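Home Guides Care & Cleaning Spare Parts Contact

Set-Up Guides › Vanity Boxes & Organizers

Vistano Mirror Vanity Box: Setting Up and Filling
By Viera Štefanec, September

Part 2 – From Empty Box to Everyday Use

By now your Vistano is unwrapped and the packing foam is out of the drawers. Great! This is the fun part. Give yourself 15 minutes and a clear stretch of table, and get everything you want to store out where you can see it. I like to do this first thing in the morning, when the light is good and I remember what I really reach for.

Placing the box

1. Set the box on a flat, level surface with the drawers facing you. Leave enough space in front for a drawer to come all the way forward.

2. Lift the lid with both hands, one at each corner, until it stands upright and stays there by itself.

3. Peel the clear film off the mirror, starting at a top corner. Pull slowly and it comes away in one piece.

4. Sit down in your usual chair and check your reflection. If you see mostly ceiling, bring the box closer to you.

CAUTION: Keep the mirror out of direct sun. Close the lid before you carry the box anywhere, and never lift it by the lid or by the side compartment.
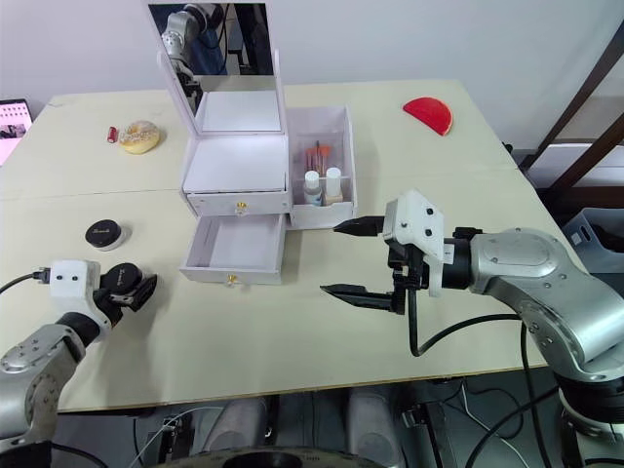 FILLING THE BOX

Start with the side compartment. It's open at the top, so tall things go in quickly and come out just as quickly.

5. Stand your makeup brushes at the back, handles down if you want the bristles to dry and keep their shape, or handles up if you prefer the look of it. Small bottles fit nicely in front of them. Tighten every cap first!

6. Slide out the lower drawer by its gold knob and put your compacts in flat. Round ones with a silver rim look lovely side by side, and with the logo facing up you can tell at a glance which is which (very handy if you own two the same).

7. Close the lower drawer before you open the upper one. Use the upper drawer for small pieces such as earrings, hair ties and lip balm.

8. Leave the top tray for last. It sits right under the mirror, so save it for the things you use every single day – I keep mine for concealer, tweezers and one good lipstick.

NOTE: The drawers don't lock. Short things laid flat travel best, and anything that can roll is happier in a small pouch.

NOTE: Snacks and powder don't mix. Doughnut glaze on a mirror takes real patience to get off, as my colleague Gudrun Reuter can tell you, so finish breakfast before you start sorting.

Keeping it fresh

9. Every couple of weeks, empty the tray and wipe it with a soft, damp cloth. White interiors show loose powder right away, and a quick wipe brings them back beautifully.

10. Clean the mirror with a dry microfiber cloth. For stubborn marks, put a little glass cleaner on the cloth and keep it off the edges.

11. If a knob works loose, hold it still from the front and tighten the screw inside the drawer by hand. Replacement knobs are listed in the Spare Parts section under number 2631.

Fitting the optional drawer liners is covered in Part 3.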